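4. Setting up the drying area

Before you place the Citari dish rack, clear the counter and wipe it down. Keep the rack at least 39 inches from a cooktop or other heat source. The Tukance drip mat (part 1806) is sold separately.

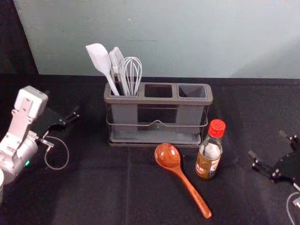
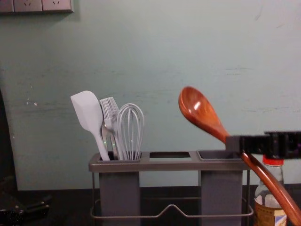
Utensil holder with side-by-side openings and wire base.

4.1 Placing the rack

1. Set the drip mat next to the sink with the spout edge facing the basin.
2. Unfold the rack legs until both click.
3. Lower the rack onto the mat. The rubber feet go in the four corner marks.
4. Turn the front left foot to level the rack. Water should run toward the spout.
5. Hook the cup rail (part 659) over the long side.

Note: On stone counters, lift the mat once a day and dry underneath.

4.2 Loading

1. Put plates in the rear slots, largest first.
2. Hang cups upside down on the rail.
3. Stand knives with the blades down.

CAUTION: Do not put items hotter than 60 °C on the mat. It can warp.

CAUTION: Do not lift the rack by the cup rail.

4.3 Cleaning

Wash the mat weekly with dish soap and a soft brush. Do not use bleach. For white spots left by hard water, use Vidal descaler as directed on the bottle, then rinse twice.

Replacement feet: see section 7.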